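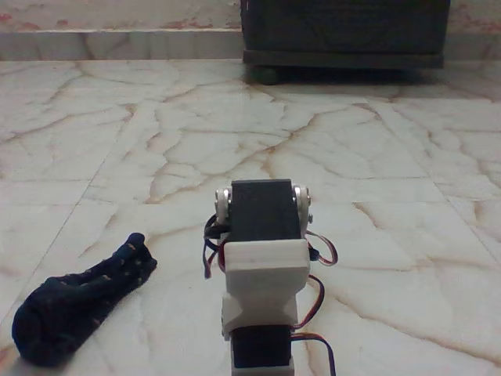 Photo: list member, Dindstead

August 7, 2020

Hi all,

Picking this up from the digest, sorry if somebody got to it first!

> We're getting ready to redo the hall and I keep going back and forth
> on marble. Everybody at the tile place says it stains if you look
> at it wrong. Does anyone on the list live with it day to day, and
> what do you mop with?

We've had ours for nine years (it came with the house) and I'd put it in again tomorrow. Pale with brownish veins, so it hides crumbs like a dream – less so dog hair. Please don't use vinegar! I did that our first February and there's still a dull patch by the back door. Now it's warm water and a squirt of the Narita stone soap, then an old towel pushed around with my foot.

Sealing I do every other year. I tried Fagundes and then Ornska and couldn't tell you the difference, except one smells like a gas station for two days. Red wine is the real worry. Blot it, don't rub.

What size tiles are you looking at? Ours are big, and I wish the grout were darker.

Off to feed the dog – back on later.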